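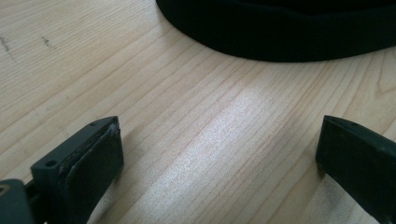 Furniture repair program to continue through winter

Print | E-mail this page | Share (43)

The Pokov Community Centre has confirmed that its furniture repair and refinishing program will continue through the winter, following a decision by the centre's board to extend funding to the end of July.

The program allows residents to bring in tables, chairs, shelves and other small household items for repair at low cost. It was first offered as a trial during the autumn and was due to close when the trial period ended. Under the new arrangement, sessions will be held in the rear workshop from 3 pm, with bookings required for all items larger than a dining chair.

Program coordinator Nour Nseir said demand had been strongest for work on tabletops, in particular pale timber surfaces marked by heat, water or everyday use.

"Many people believe a table has to be replaced once the finish has worn through," Ms Nseir said. "In most cases the timber underneath is sound and can be sanded back and sealed again. Residents are often surprised by how much of the grain returns."

A total of 150 items were accepted during the trial. Of these, 100 were repaired and returned to their owners, and a further 43 were referred to the refinishing list, where work is continuing. The remaining items were found to be beyond economical repair and were returned with advice on disposal.

The standard fee will stay at its present level for residents who hold a current library or centre card. Those without a card may register at the front desk on the day of their first visit. Materials such as oil, wax and replacement fittings are charged separately, and an estimate will be given before any work begins.

Workshop supervisor Kvido Tóth will again lead the practical sessions. Mr Tóth trained as a cabinet maker and has taught evening classes at the centre for several years. He will be joined by Thulani Ngcobo, whose role will include a new introductory class in surface preparation.

The class will cover the choice of sandpaper, the direction of sanding, the removal of old varnish and the safe storage of oily rags. Participants are asked to wear closed shoes and to bring a dust mask. Safety glasses will be supplied. Children under the age of 16 must be accompanied by an adult at all times while in the workshop.

Mr Ngcobo said the class had been planned in response to questions received during the trial.

"People would collect a table and ask how to look after it, or whether they could do the next one themselves," he said. "Working along the grain and taking time between coats will solve a good many of the problems we see."

The board has also approved the purchase of a second dust extractor. Installation is expected to take place during the school holidays, when the workshop will close for a short period. Items left for repair at that time will be kept in the storage area and may be collected from the front desk as usual.

Residents are reminded that the program cannot accept upholstered furniture, painted items that may contain lead, or pieces with active borer. Owners who are unsure of the age of a painted finish should speak to staff before bringing the item in. Large tables should have their legs removed where possible – the side entrance is narrow and there is no loading bay.

Board member Dumisani Mnguni said the extension would be reviewed before any longer commitment was made. The review will consider attendance, the cost of materials and the effect of the sessions on other users of the building, including the pottery group in the adjoining room.

Booking forms are available at the front desk. Completed forms may be returned in person or by e-mail, and applicants will be given a drop-off time once their form has been processed.

Comments (3) | Print | E-mail this page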